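4.2 Prequel announcements and the returning viewer

We coded 1000 forum posts about Prenora, the streaming prequel to the older space series Devadiga. Posts were collected in the 30 days after the trailer went up in November. Two coders (Sibiya, Mokgethi), disagreements settled by talking it through. Posts in other languages left out, a limit we come back to in section 6.

Main finding first. Returning viewers wrote mostly about continuity: dates, ship names, who could have met whom before the original series. New viewers hardly touched this. They asked where to watch it and whether the old seasons were needed first. 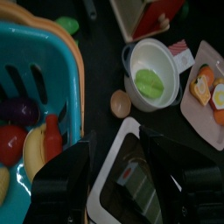
Same split shows up in the interviews. 19 people, all recruited through the Clenier fan board, so leaning heavily toward long-time fans. One told us she would "forgive a bad script before a wrong uniform." Others were less strict, but casting of the younger captain came up in nearly every converstaion, usually before we had asked.

Platform mattered more than we expected. Prenora is only on Vasbridge, a paid service, and complaints about a second subscription often sat in the same post as praise for the trailer. We coded these as mixed. Makhubela and Mnguni (see note 2) argue they should count as negative, we disagree; the anger is at the service and the show gets off lightly.
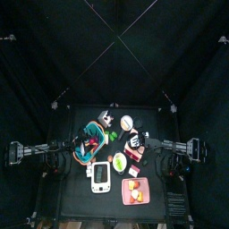
Episode length was a smaller topic. Short episodes read as cheap by some fans, as a good fit for phones by others. No clear pattern by age, though age was self reported and many left it blank.

Figure 3. Share of posts by main topic, returning vs new viewers. Mixed posts counted once, under the topic that comes frist in the post.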